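# "My hands learned it first"
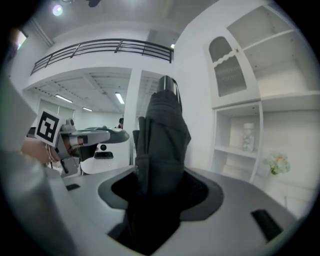 Selvaraj Munshi folded and packed returned goods at Catterall for 15 years before the first robots came. Now he spends half of his shift teaching them. He holds a gripper in each hand and repeats the jobs he used to do without thinking. "An umbrella is the worst," he says. "The cloth hangs in loose folds, and the gripper must press it and still keep the thing upright. With fingers I never noticed that."

He was against the plan when it was announced in November. "We thought, they take our movements and then they say goodbye." Two colleagues left. The others stayed and were trained by Janaka Talukder, who leads the recording work.

Talukder does not hide that the packing line will get smaller. "I cannot promise people the same job," she says. "I can promise them a say in how we do it." The first target was 200 recordings per shift. After complaints about sore wrists it went down to 100.

Munshi finds the new work slower, and more lonely - on the line they talked all day. "Here I have to concentrate," he says. The pay is a little better. He has not decided yet if he will stay.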